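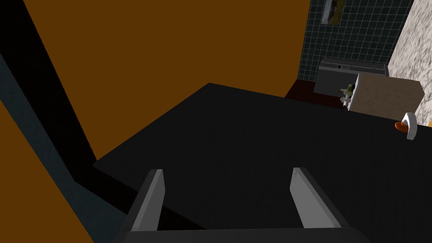

Checklist for the loading area, Sellcombe depot, with comments from the June inspection. It is for the drivers and the yard team, and it must be filled in before the first van leaves. Please read the comments also when the point is marked OK. For the sorting bench we would like a large flat top in matte black, the same kind as the tabletop at the head of this page, so that lamp light does not reflect into the eyes of the person who reads the labels.

1. Tail lift, van 4
Result: OK
Comment: Goes up and down evenly. The plate with the load limit is hard to read, please order a new one from Ostis.

2. Ratchet straps
Result: NOT OK
Comment: We checked 28 straps. Several have cut edges near the hook. They are put aside in the red bin and must not come back in the vans.

3. Sign frames, stacked
Result: OK after correction
Comment: The stack by the side door was leaning. It is now lower and has a strap in the middle.

4. Sandbags
Result: OK
Comment: Some 200 bags on pallets. Two pallets have torn film. Moltitz will wrap them again at the next delivery.

5. Floor marking
Result: NOT OK
Comment: The yellow line for walking is worn away between the gate and the office. Until it is painted, use cones.
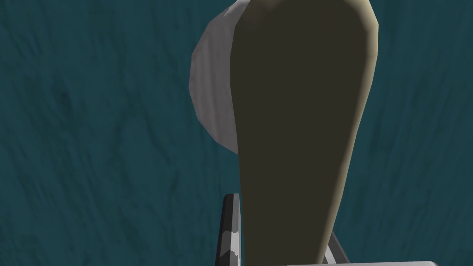 Can a driver leave if one point is marked NOT OK?
It depends on the point. If it concerns the van, the lift or the straps on that van, the driver waits until it is repaired or changed. For points about the building, the driver may leave, but the shift leader must be informed first.

6. Fire extinguishers
Result: OK
Comment: Seals are in place. The one behind the Pintér trailer was difficult to reach, the trailer has been moved.

7. First aid box
Result: OK
Comment: Eye wash will expire soon. Ordered.

Keep the signed sheet in the folder in room 126.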